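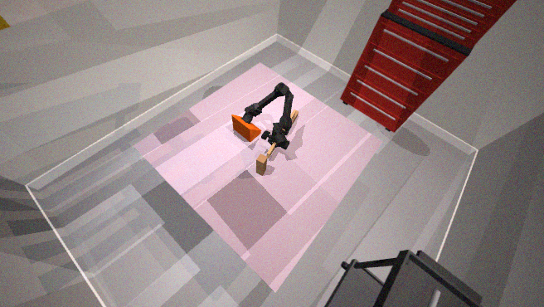 Según Soledad Collado, lo que más tiempo le quitó en su primera gala fue corregir entradas ya publicadas con el nombre del premiado mal escrito, y pide que la lista de nominados se cargue siempre antes de abrir el directo.

Manual de Lusex > Coberturas > Galas y alfombra roja > Preparar un directo

6. Preparar el directo de una gala

Esta sección explica cómo crear una cobertura en directo para una entrega de premios, un estreno o un festival. Se necesita el perfil de editor. Los redactores pueden escribir entradas en un directo abierto, pero no crearlo ni cerrarlo.

6.1 Crear la cobertura

1. Entre en Coberturas y pulse Nueva.
2. Elija el tipo Gala. El tipo no se puede cambiar una vez guardada la cobertura.
3. Escriba el titular provisional y la entradilla. El titular se muestra en portada desde que se abre el directo.
4. Indique la hora de inicio de la alfombra roja y la de la ceremonia. Son dos campos distintos.
5. Pulse Guardar como borrador.

Nota: las horas se guardan en el huso de la redacción. Si la gala se celebra en otro país, compruebe la conversión a mano, sobre todo en marzo y octubre.

6.2 Cargar los nominados

1. Abra la pestaña Candidaturas.
2. Pegue la lista, con una línea por candidatura: categoría, nombre y obra, separados por punto y coma.
3. Pulse Revisar. Las líneas con errores salen en rojo y no se importan.
4. Corrija las líneas y repita la revisión.
5. Marque la casilla Enlazar fichas si quiere que cada nombre lleve a su ficha de personaje.

Cada categoría admite un máximo de 15 candidaturas. Si hay más, divídala en dos bloques con el mismo título.

Precaución: el enlace se hace por coincidencia de nombre. Cuando dos actores se llaman igual, Lusex toma la ficha más reciente. Revise los enlaces antes de publicar - una noticia de premio colgada de la ficha equivocada llega también a los suscriptores de esa ficha.

6.3 Asignar el equipo

1. En la pestaña Equipo, añada a los redactores por su correo.
2. Asigne a cada uno un turno: alfombra, ceremonia o reacciones.
3. Designe un editor de guardia. Solo él recibe los avisos de entradas pendientes.

Se pueden conectar hasta nueve redactores a la vez. El siguiente que entre verá el directo en modo lectura.

6.4 Abrir y moderar

1. Pulse Abrir directo. La primera entrada se publica sola, con el titular y la entradilla.
2. Apruebe las entradas desde la columna Pendientes. Las de turno de ceremonia aparecen arriba.
3. Para anunciar un ganador, use el botón Premio junto a la candidatura. El palmarés se actualiza en un plazo de 5 segundos.
4. Si se anuncia un premio por error en el escenario, no borre la entrada. Pulse Rectificar y escriba el texto correcto; la entrada anterior queda tachada.

Precaución: las fotos de agencia bajo embargo llevan un candado. Lusex no impide publicarlas. La responsabilidad es del editor de guardia.

6.5 Cerrar

Pulse Cerrar directo cuando termine el turno de reacciones. El palmarés se convierte en artículo independiente y conserva la dirección web. Los comentarios siguen abiertos salvo que se desactiven en Ajustes.

Comentarios

Evaristo Barbieri
¿El punto y coma vale si el título de la película ya lleva uno? A mí me parte la línea en dos.

Annunziata Zanetti
Evaristo, pon el título entre comillas dobles y lo respeta. Viene en la sección de importación, pero debería estar en 6.2.

Ermanno Gentile
El botón Rectificar no me sale en la tableta. En el ordenador sí.

Evaristo Barbieri
Con las comillas funciona, gracias.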